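Sorting by Hand, Sorting by Machine: Notes from the Evamstead Office

2023-07-26
By the Operations Desk, Proltley

In December our stationery returns section at Evamstead began moving its routine sorting to an automated line supplied under the Mazza programme. Readers have asked what this has meant for the staff concerned, and I set out my own view of it, as one who has worked in the section for 11 years.

The section receives mixed lots of pens, glue, erasers and small desk goods. Each lot must be separated and placed in trays before it can be entered in the stock record. Under the former arrangement, one member of staff was expected to clear 200 items in a shift. The line now clears 800, although the awkward shapes continue to come back to us.

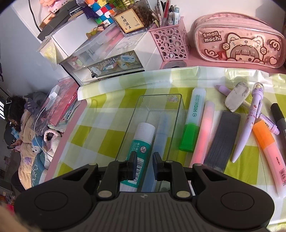 Page last changed: 2 entries added to the staffing section

A glue stick lying in a clear tray is a modest task for a person. For a gripper it has to be approached from the correct side, with a finger to either side of the barrel, and the highlighters and pens lying close by leave little room for error. Much of our time is now spent on such matters - how far apart goods should lie, and which of them may share a tray.

No post has been withdrawn as a result of the change. Duties have altered considerably, however. Colleagues who formerly sorted now prepare practice layouts, check the grip on each item and write up the failures. Several have welcomed this. Others have told me that they miss the steadiness of the old work, and I consider that a fair complaint which management at Proltley ought to hear.

Clear plastic boxes remain a particular concern. When one is to be held at both ends with a tube, a marker and a thin metal rod inside, the grip has to be judged with the contents in mind. 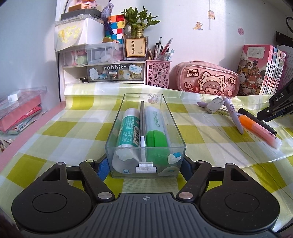 Training and grading

The training course at Cletness has been attended by 151 members of staff from all sites. It is well taught, but it carries no change of grade, and the question of pay for the new duties is still open. I have asked for it to be settled before the second line is ordered - a request which has been acknowledged in writing.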